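Betreff: Re: [Umzug-Liste] Wochenende bei euch im Norden?
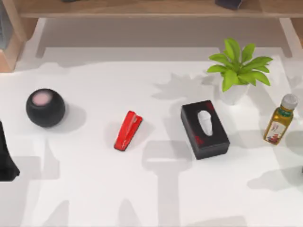 Tisch mit Lautsprecher, Tacker und Grünpflanze

Hallo ihr Lieben,

> Am 9. Januar 2019 kam von der Orska-Runde:
> Wir überlegen, Ende Februar für ein Wochenende zu euch
> hochzufahren. Lohnt sich das bei dem Wetter überhaupt?
> Und wo schläft man, wenn man nicht gleich 184 Euro
> für zwei Nächte ausgeben will?

Ja, kommt! Unbedingt! Ich wohne jetzt den zweiten Winter hier und habe mich an den Wind so gewöhnt, dass mir bei meinen Eltern neulich richtig was gefehlt hat (mein Freund behauptet, ich hätte im Schlaf das Fenster aufgemacht). Heute früh hatten wir minus vier Grad und Sonne, da sind wir einfach mit der Thermoskanne raus zum Deich und erst wiedergekommen, als ich meine Zehen nicht mehr gespürt habe. Danach Kakao und zwei Stunden Sofa, herrlich.

Zum Schlafen: Die Pension Sotico am Hafen nimmt im Winter 88 Euro für beide Nächte, Frühstück ist dabei, und die Brötchen sind warm. Fragt nach einem Zimmer nach hinten raus, vorne klappern die Masten. Ihr könnt auch zu uns aufs Ausziehsofa, aber dann müsst ihr meine Playlist und den ziemlich lauten Kühlschrank ertragen.

Samstags würde ich mit euch auf den Markt, danach ins Café Bridutix, wo es diesen Mohnkuchen gibt, von dem ich euch schon dreimal geschrieben habe. Nachmittags dann mit dem Bus 632 raus zum Leuchtturm. Der fährt im Winter nur alle zwei Stunden, also bitte feste Schuhe und was zu essen mitnehmen, der Kiosk hat bis Ostern zu. Abends kochen wir bei uns, es gibt Grünkohl. Wer keinen mag, bekommt Nudeln.

Ach so, die Fahrt: Nehmt lieber den frühen Zug, beim späten ist der Anschluss sehr knapp und ich stand da im Dezember fast eine Stunde auf dem Bahnsteig. Ich hole euch mit dem Rad ab und lade das Gepäck in den Anhänger.

Schreibt mir, wie viele ihr seid, dann rufe ich in der Pension an.

Liebe Grüße und bis bald!

Ähnliche Beiträge in dieser Liste:
- Re: Wer hat noch Umzugskartons übrig?
- Grünkohl mit oder ohne Pinkel?
- Café Joseph hat wieder auf
- Fahrradanhänger zu verleihen

Kontakt zur Listenverwaltung | © Umzug-Liste | Nach oben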